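Forum > Learning from Demonstration > Data Collection

Thread: Block pushing with language labels – how many start layouts before it stops mattering?

garnent_bench
Posted Wednesday, 9:12 AM 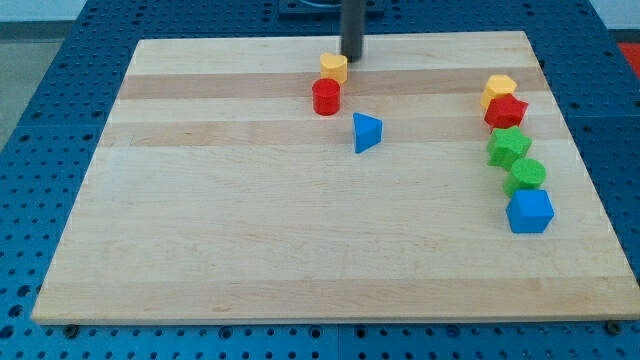 Maple-colored board, eight blocks, rod end effector.

We're collecting pushing demos for a language-conditioned policy. The operator drives the rod in the plane and we log pose, video and commands at 10 Hz. Labels are written afterward by a second person who watches the clip and types what was done, like "push the red star away from the green star" or "move the blue cube to the left side."

So far we have 973 episodes. 486 of them are long free play, where the operator does whatever they want for two minutes. The rest are short, one instruction each.

My question is about resets. Right now we let the operator leave the blocks wherever the last episode ended. That saves time, but the layouts are starting to look alike. Blocks end up in chains along the right side and the lower left of the board hardly gets used. Should I force a random layout every time, or is the drift fine?

Training is a plain behavior cloning setup, nothing special. Held-out success on short instructions is poor when the target is in a part of the board we rarely visit.

----

tmarrow
Posted Wednesday, 9:40 AM

Random layout every time. You answered your own question in the last line.

----

Nga Văn
Posted Wednesday, 10:05 AM

I'd disagree with every time. We did full random resets at Caltside for the first month and the policy was good on spread-out blocks and useless on touching ones. A random scatter almost never gives you five blocks in a row with their sides together, and that's the layout people produce when they really play with the thing. Separating a block from its neighbors is the hard skill. Your drifted layouts contain it for free.

What worked for us was a mix. Reset at random after every fourth episode and let it drift in between.

----

tmarrow
Posted Wednesday, 10:22 AM

Fine, but then you are mixing two distributions and you don't know the ratio at test time. If the eval is scattered starts, train on scattered starts.

----

Nga Văn
Posted Wednesday, 10:31 AM

The eval is scattered starts only at step zero. After three pushes it isn't anymore. Cloning fails in the states the policy gets itself into, and those are clumps and blocks near the edge.

----

garnent_bench
Posted Wednesday, 11:18 AM

That matches what I see. It does okay for the first push, then gets two blocks stuck together and pushes both forever.

How did you do the random reset? By hand, or does the arm do it?

----

Nga Văn
Posted Wednesday, 11:30 AM

By hand. A script prints a grid cell for each block and the operator puts it there. It takes under a minute once you're used to it. Tell people to rotate the blocks too. Ours all faced the same way until we noticed. Hearts and stars matter most, because the rod slides off a point differently than off a flat side. The cylinders don't care.

----

oldservo
Posted Wednesday, 12:02 PM

Question about the labels. With that set, color alone never names one block, and shape alone sometimes doesn't. You've got two stars and two cylinders. Do your annotators write "the star" and leave it at that?

----

garnent_bench
Posted Wednesday, 12:20 PM

Sometimes, yes. I went through the short ones and found 341 labels with only a color or only a shape. "The heart" and "the cube" are fine. "The yellow one" isn't, it could be the heart or the hexagon. I was going to throw the ambiguous ones out.

----

oldservo
Posted Wednesday, 12:34 PM

Don't throw them out. Send them back for a second label and keep both. People will type "the star" at test time no matter what your instructions say.

----

Mỹ La
Posted Wednesday, 1:15 PM

I'd throw out the ambiguous ones from training and keep them as a separate test set. If the clip shows the red star being pushed and the text says "the star," you're teaching it that star means red star half the time. With under a thousand episodes that noise is not small.

Also, have the annotator write the label without seeing what the operator was told. We found that when they could see the prompt they copied it, even when the operator had missed.

----

oldservo
Posted Wednesday, 1:29 PM

Relabeling fixes that, though. You'd have "the star" and "the red star" on the same clip. I've trained both ways on a set of 2,103 clips and keeping both was no worse on the full names. I'll admit I never tested it on a smaller set.

----

Mỹ La
Posted Wednesday, 1:41 PM

Then we don't know for this case. He could train both, it's one afternoon.

----

garnent_bench
Posted Wednesday, 2:10 PM

I'll train both. The annotators don't see the prompt, so that part is okay.

Plan for now:

Random hand placement every fourth episode, with rotation.
At least one short episode per session aimed at the lower left.
Second label on the 341, keep the originals flagged so they can be filtered.
Free play stays as it is.

One more thing. Does anyone cut the part where the operator is only moving the rod over to the next block? In free play that's a lot of the footage.

----

tmarrow
Posted Wednesday, 2:26 PM

Keep it. The policy has to learn to go around blocks without hitting them. Cut only the pauses where the rod isn't moving at all, or it will learn to stop and stay stopped.

----

Nga Văn
Posted Wednesday, 2:33 PM

Agree with tmarrow on that one. We cut anything still for longer than a second – before that ours would freeze next to the target and sit there until timeout. Leave a few frames at the end of each episode so there's still an example of being done.

----

garnent_bench
Posted Wednesday, 4:47 PM

Trimmed the pauses and started a run. The relabeling will take until next week. I'll post the numbers for both versions in this thread when I have them.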